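Trikis two-arm build: progress report to the Jevholm Makers Fund
25 March 2025

Hello again from the shared workshop! It has been a busy stretch since our last report, and most of the news is good. Both arms are mounted, both grippers close when we ask them to, and we have started on the tabletop exercises we promised in our application. There have been a few setbacks too, and they are in here along with the rest.

Where the money has gone

We have spent $2,685 of the grant so far. The biggest share went on motors and motor drivers, followed by the power supply, the emergency stop and a lot of cable. The arm shells came in under what we had planned, and we put the difference into spare gripper parts, which we are already glad of. Receipts are in the shared folder, sorted by month. One invoice for connectors is still missing and we have asked the seller for a copy.

Mounting and wiring

Getting the arms level with each other took far longer than it should have. The first base plate had a slight twist in it, so the right arm always came in a little lower than the left. We shimmed it, argued about the shims, took it all apart and cut a new plate. The new one is flat and we are very happy with it!

Wiring is usable but not pretty. The gripper cable on the left arm runs outside the casing with plenty of slack, and we want a proper clip or sleeve on it before we let anything move at full speed. Until then we are holding both arms to a slow setting, and whoever is at the keyboard keeps a hand near the stop button.

Software

The control program, which we call Dinsa, now talks to both arms from one laptop. In January each arm needed its own, and keeping them in step was a comedy. Moves can be recorded by guiding an arm through them by hand and then played back. Playback is smooth in the shoulder and elbow and still a bit jerky at the wrist. We think that is a tuning problem, and we have a list of settings to try.

The camera side, Ikar, is further behind. It finds strongly colored objects on the table well enough in daytime, but under the evening lights it gets confused by shadows from the arms themselves. A better lamp would help, and so would some patience.

First pick-up exercises

We kept these simple: a plate, a cube, a small bottle. The left arm does the gripping for now while the right stays close by with its gripper open. Working over a plate is harder than working over bare wood, as the raised rim leaves less room for the lower finger, and we learned a lot about approach angles in a single evening. Coming in on a diagonal suits this gripper much better than coming straight down.

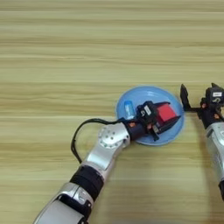 What still needs work

Grip force is the big one. The motors will happily squeeze harder than they need to, which is fine for a solid cube and bad news for anything thin. We are adding a current limit for each gripper so we can set it per object. The finger pads are also too slick for smooth plastic, and we have two rubber samples waiting to be glued on and tried.

We also lost an afternoon to a loose screw in a wrist joint. All the joint screws have since been checked, and there is now a line about them on the start-up sheet taped to the bench.

Next steps

Handing an object from one arm to the other is the exercise everyone in the workshop is itching to see. Before that we want the cable secured, the current limits in and the wrist tuning finished -- in that order, however tempting it is to skip ahead. We would like to show the handover at the open workshop day in July, and you are warmly invited.

We are not asking for any change to the budget. If the lamp ends up costing more than the small sum left under lighting, we will write to you before buying it.

Thank you for backing this. It is a joy to work on!

The Trikis build group, Jevholm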